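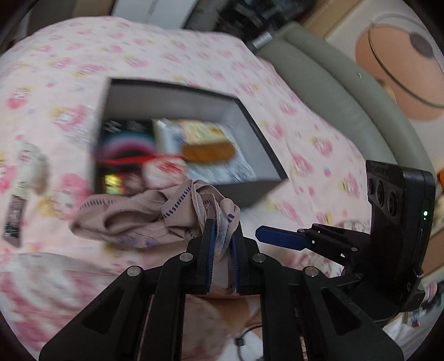
Buying hand-held grippers: common questions

How many units should we order to start with?
Order in pairs. Most household work needs two hands, and a single gripper sits on the shelf once people have tried the easy jobs. Soft goods show this quickly: one gripper can pinch a bunched-up piece of fabric between its pads, as the near one has the mauve cloth over the bedding, but folding it or putting it away usually calls for the second. We suggest three pairs, so 6 units, for a first order.

What does a pair cost?
The Curnance pair is 700 pounds with cables and one set of finger pads. The Amrani pair is 477 pounds, but pads are charged separately. Prices are before VAT and delivery.

Are the finger pads a running cost?
Yes. Ridged pads wear down, and worn pads let thin cloth slip. Allow 55 pounds per pair per quarter – more if your team handles card or rough packaging every day.

Should we budget for a proper test room?
Not in the first year. An ordinary furnished room with a bed, a few boxes and some packets will do. Put the money into spare cables and storage first.

Can we hire before we buy?
The Josonby depot hires out Curnance pairs by the month. Half of the first month's hire comes off the price if you go on to buy. Amrani units are for sale only.

When should we place the order?
Orders received by the end of August are delivered before the autumn term. After that, allow eight weeks. Berngate customers can collect from the trade counter until 4 pm.

Who signs off a quote?
Send it to Kumaresan Poduval in purchasing with your cost code and the name of the person who will look after the equipment. Quotes without a cost code are sent back.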